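Divano 5 review: a planner for two arms on one table

We ran Divano on our two-arm bench for 12 weeks, replacing the older Trerkell planner. It takes camera input, keeps a model of what is on the table, and plans motion for both arms together. Setup took most of a day, and the arm description files were the slow part.

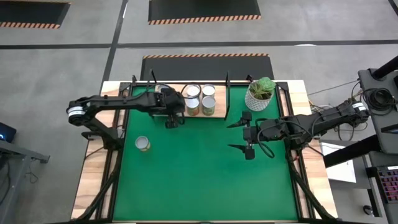 Planning time is the main improvement. Trerkell often stalled when asked to reach into a tight group, and we had to add waypoints by hand. Divano handles most of those requests alone. Our shelf job is a fair test, with four cans packed two by two and the left gripper working right in front of the shelf. A can standing alone on the green surface is easy for either planner.

Cables are the weak spot. You can add a padding zone around each wrist, but it is a plain cylinder and makes the planner too careful near the shelf. I set ours to 40 mm and left it there.

The scene viewer is clear and the logs are readable. The manual skips calibration almost entirely — I had to work that out from the config files.

I would buy it again for two arms. For one arm, Trerkell is still fine. 8 out of 10.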